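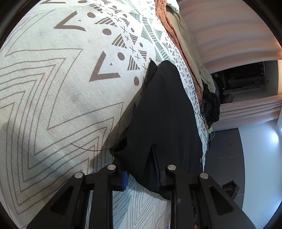 Gripper loses its hold on dark clothes halfway through a fold. Bad pads or bad software?

Two-finger gripper, angular black fingers with the triangular cut-outs, blue ribbed pad on the inside. I'm using it for laundry folding on top of a bed. It shuts on the cloth fine, then somewhere in the lift the grip goes slack and the controller still reports "object held." Last Wednesday it did this 6 times before I gave up. The log gives me error 857 about half the time and nothing at all the other half. Plellon support told me to "recalibrate and retry," which I've done, and I don't believe that was ever the fix. Light towels give me no trouble. Black trousers and coats are the worst. Anyone seen this?

Ragnvald Lie
2,523 views – 4 comments

Nantana Sukprasert
I'd be careful about blaming the color. Color matters to a camera, but your fingers have already closed by then. Trousers and coats are also heavier and slicker than a towel, so you've changed three things at once.

"Object held" on a lot of these grippers only means the fingers stopped before they were fully shut. A thick bunch of fabric will stop them nicely, then it flattens under its own weight and the force drops off. Nothing rechecks it. Try this with the power off: take a pad out and look at the ribs. If they're shiny or rounded over, replace both sides. Then pinch a single layer of cloth and tug it by hand with the gripper on. If that holds and the thick bunch doesn't, leave the pads alone and look for a setting that keeps force on after contact. Mine shipped at 70 percent, which was too low for anything with a lining.

And check the finger bolts. A loose one gives you the same symptom and no error code – ask how I know.
Helpful: 12

Eide
just turn the force up to max, works for me

Nantana Sukprasert
@Eide please don't do that with your hand anywhere near it. If it thinks it's holding something when it isn't, I wouldn't trust it to notice a thumb either.
Helpful: 5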